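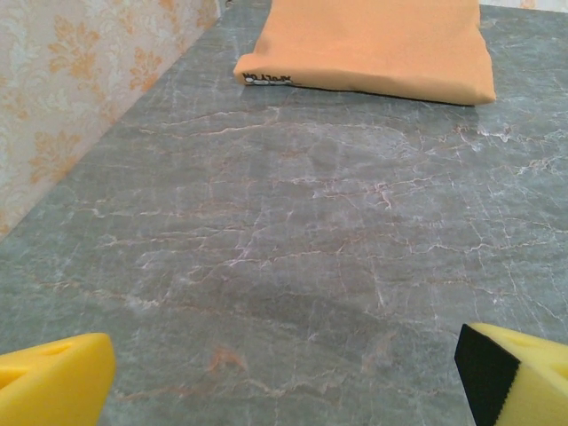
Fig. 1. Polished gray countertop with pale and rust-tinted veins.

Unit 1: Reading Stone – Marble, Limestone and Their Look-Alikes
Materials for Interiors, course handout
Instructor: Li-hua Kwan
Tuesday, September 1, 2020

1. Terms

In the trade, "marble" means nearly any stone that takes a polish and can be scratched with a knife. Geologists use the word more narrowly. To them, marble is limestone or dolomite that has been changed by heat and pressure until its grains have regrown and locked together. Many stones sold as marble are limestones that never went through this change. In this course we use the trade meaning when talking about a finished surface and the geological meaning when talking about a quarry. Say which one you mean in your written work.

2. Where veins come from

A vein is a crack that has been filled. Rock breaks under stress, water carrying dissolved minerals moves through the break, and crystals grow on the walls until the gap closes. In marble and limestone the filling is most often calcite, which is white or clear. Where one vein cuts straight across another, the one doing the cutting is younger.

Pink, red and rust colors usually come from iron oxides. Gray in the body of the stone often comes from fine carbon or clay left over from the original mud. Green tends to point to serpentine or chlorite. Color alone does not identify a stone, and dyed and printed products are common.

3. Vein or crack?

Run a fingernail across the line. A filled vein on a polished surface is normally flush; an open crack catches. Some natural stone has open fissures that were filled with resin at the factory, and these may show a slight change in gloss under a low light. Record what you find without calling it a defect. Whether it matters depends on the span and the support.

4. Acid and heat

Calcite reacts with acid. Lemon juice or vinegar left on a polished calcite surface leaves a dull mark called an etch. This is a loss of surface, so a cleaner will not lift it – it has to be repolished. Sealers slow down staining but do not prevent etching. Quartzite, which is often confused with marble in showrooms, does not etch in this way.

Do not test acid on any installed surface. Use the offcuts in the tray marked Ferri.

5. For next week

Read the chapter on sedimentary rocks and bring your notes on the Grustgate quarry sheet. Choose 5 samples from the shelf and write up each one under these headings:

Body color
Vein color and direction
Finish
Fingernail test
Trade name, if known

Two pages is enough. Sketches may be in pencil. Anyone who missed the August safety session must see me before using the saw room.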